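How to Compare College Towns Before You Apply

By Eduard Slanina

Most students spend months comparing colleges and an afternoon, at best, on the towns around them. You will live in that town for most of the year, buy groceries there, and probably rent there after your first year. The steps below use public information and one visit. You can do the first four from home.

Step 1: Write down what you need from a place

Start with your own list before you look at anyone's ranking. Rent, part-time jobs, buses, weather, and distance from home are the usual items. Mark the two you would not give up. When the numbers start to conflict later on, those two decide it.

Step 2: Look up enrollment and population together

A school with 3,000 students feels very different in a town of 2,000 than it does in a large city. Divide enrollment by the town's population. A high result usually means that stores, restaurants, and landlords plan around the academic calendar. It can also mean that half of Main Street closes in the summer. Check whether the census figure includes students living in dorms, so you don't add them twice.

Step 3: Price a real month

Average rent figures mix family houses with student apartments and won't tell you much. Search current listings within walking distance of campus and write down the cheapest five that you would be willing to live in. Add utilities, internet, and a bus pass if you need one. If a listing says $1,000 a month, find out whether that is for the unit or for one bedroom in it. Landlords near campus often rent by the bedroom on 12-month leases, and you may be paying for summer months you don't use.

Ask about deposits too. In Prurnley, where I rented for my last year of school, I had to hand over $2,000 before I got a key. Half was the deposit and half was the last month's rent.

Step 4: Check the job market for students

Campus jobs go quickly in the fall. Look at the school's student employment page in January, when the spring openings are up, and again at the end of summer. Then look off campus. Towns with a hospital, a distribution center, or a few small manufacturers tend to have evening and weekend shifts. Towns with only restaurants and retail have fewer hours when students leave.

If you are in a technical field, look for employers that take interns during the school year. A summer internship three states away pays well, but it does nothing for your rent in October.
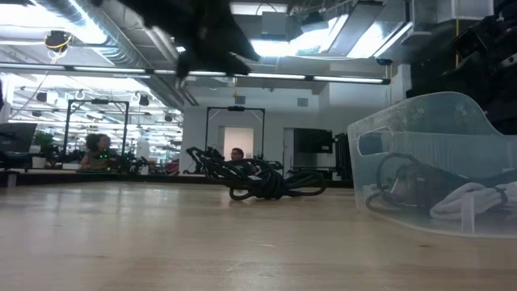
Step 5: Visit when classes are in session

Admissions days show you the campus at its best. Go on an ordinary school day if you can. Arrive by 8 a.m. and take the bus in from wherever the cheaper apartments are. Walk the same route back after dark. Stop at the grocery store you would use and compare prices on the things you buy at home.

Talk to people who are not paid to recruit you. Ask a cashier or a librarian what the town is like in July. Ask students where they lived in their second year and whether they would sign that lease again.

Step 6: Put it in one table

Make a row for each town and a column for each item from Step 1. Use the dollar amounts you collected, and write a short note where there is no number. Avoid scoring everything from one to ten. The scores hide the reasons, and you will forget why you gave Drorell a six.

Cross out any town that fails one of your two must-haves. If more than one is left, compare the monthly cost against the aid offer from each school. A larger scholarship can disappear into higher rent, so work with the yearly total for both.

Keep the table after you enroll. You will want the rent figures when it is time to move off campus.

Related articles
Reading a 12-Month Student Lease
Living in Rilleo Without a Car
What a Meal Plan Costs per Meal
Kubo: A Small Town With a Big Campus
Questions to Ask a Future Roommate

Get new guides by email. Enter your address to sign up for our newsletter. You can unsubscribe at any time.

Contact | Privacy | Terms of Use | Back to top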